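Subject: Re: [homebrew-list] Bottles popping in the closet

On a morning in May, Marin Trajkovski wrote:

> Four of my ginger beers went off in the hall closet last night. The cat
> has moved in with the neighbors. I used the same recipe as always, same
> sugar, same bottles. Is it the warm weather, or did I do something dumb?
> Also, does anybody still have the old Skuvine chart? My link is dead.

Marin,

Could be both. I say this as a person who once repainted a ceiling over a batch of elderflower.

Your recipe didn't change but your closet did. In winter mine sits cool enough that a plastic bottle takes most of a week to go hard. Once the warm weather shows up it can be ready in two days, and by day three it has opinions. The yeast doesn't read the recipe card.

I'll go through this in order, as the list rules demand.

1. Use a test bottle. Fill one plastic soda bottle from every batch and leave it next to the glass ones. Squeeze it morning and night. When it won't give under your thumb, the whole batch is done, whatever the calendar says.

2. Get everything cold at once. Not the ones you plan to drink - all of them. Cold slows the yeast way down, though it doesn't kill it, so a bottle forgotten at the back is still working on you. Open the door slowly and reach in like you mean no harm.
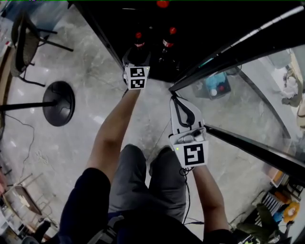 3. Weigh the sugar. Cups are a rumor. I had a scoop I trusted for years, and when I finally put it on a scale, the same level scoop came out at 113 grams one time and a good deal more the next. Marit Engström told me this would happen. She has been very gracious about it, by which I mean she brings it up monthly.

4. Look hard at the glass. The swing-tops from Ruvetti have been fine for me. The pretty square ones from the gift shop are for bath salts. Square corners are where they let go, and I found that out in my socks.

As for the ones still in the closet, don't pick them up to see how they're doing. Goggles, thick gloves, a heavy towel over the lot, and then move them somewhere cold. Vent them after they've chilled, outside, pointed at no one you like.

I have the Skuvine chart on paper somewhere, with a ring on it from a mug. I'll type it up tonight if my daughter gives back the laptop.

Give my regards to the cat.

Dale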